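Mollero Desk and Table Mat, brown

Articles in this range: small, medium, large, cut to order
Delivery: rolled, in a cardboard tube

The Mollero mat is a flat cover for tables which are used every day for writing, drawing, sorting, gluing or packing. It lies on the table by its own weight, so you need no tape and no clips. You can take it away in the evening and the table is as before.

We make the mat in our workshop from one piece, without a seam. The upper side is matt and does not reflect the lamp. The under side has a fine grip, which holds well on painted and coated tables. On glass it holds less well, and for glass we advise the Teler underlay, sold separately.
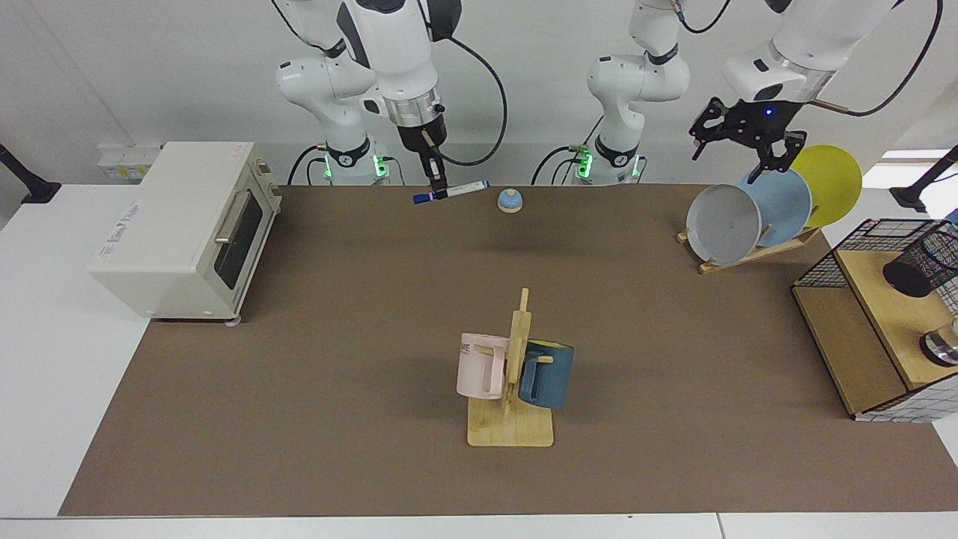
The standard size is 70 cm deep. The length can be chosen in steps of 10 cm, and for other measures please write to us before you order. Mats which are cut to order cannot be returned, so please measure two times. Many customers forget the rounded corners of their table. If you send us a paper pattern of one corner, we cut all four after it, and this costs 9 euros more.

First use

Unroll the mat and leave it flat for one night. The ends may stand up a little in the beginning – this goes away faster in a warm room. Do not iron it. A new mat has a light smell, and for this it helps to open the window.

Cleaning

Wipe with a soft cloth and lukewarm water. For ink and felt pen, use a drop of washing-up liquid and let it work for some minutes. Please avoid acetone and scouring powder, they make shiny places which stay. Hot pots should not be put directly on the mat.
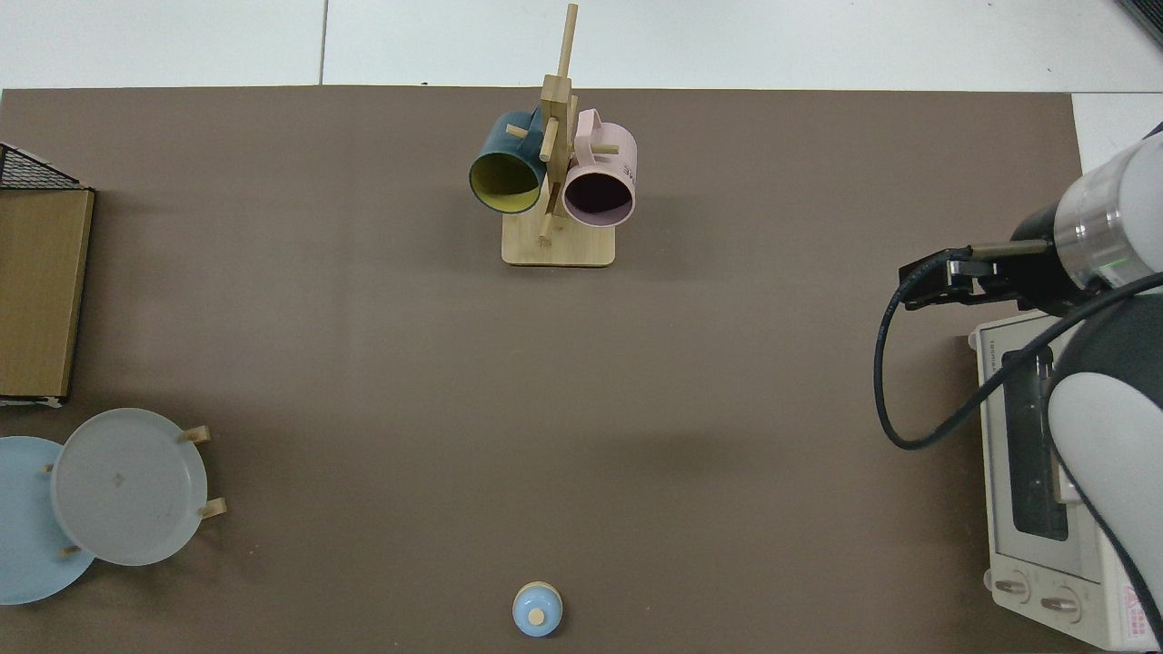

Cremilda Siqueira writes that she has used the large mat on her sewing table since June, and that chalk comes off with a dry cloth, but the wax pencil does not. She would also like a darker colour.

A darker colour is planned, but we have no date yet. For wax pencil we can recommend a plastic scraper, held very flat.

Thickness: 2 mm
Cutting with a rotary knife: possible with light pressure
Orders and paper patterns: to Ludger Kohlhase, cutting room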